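Pepper spray at home: how to keep it ready

Many people buy a spray and then forget it in a drawer. A can does not stay good forever. Look for the date on the bottom and write it also on your calendar, so you change it in time.

Keep the can near the door, at the height of your hand, but where children cannot reach. Do not leave it in a hot car. Over 40 degrees Celsius the pressure inside can become dangerous. 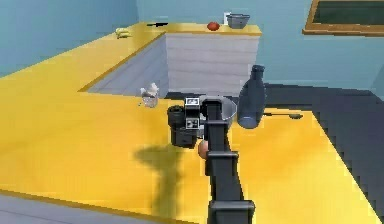

Atieno Kashindye writes that she kept hers in a handbag for 14 months and the nozzle was full of dust. I wipe mine with a dry cloth every January.

Practice with a water trainer, outside, with the wind at your back. And please check the law where you live before you carry it on the street.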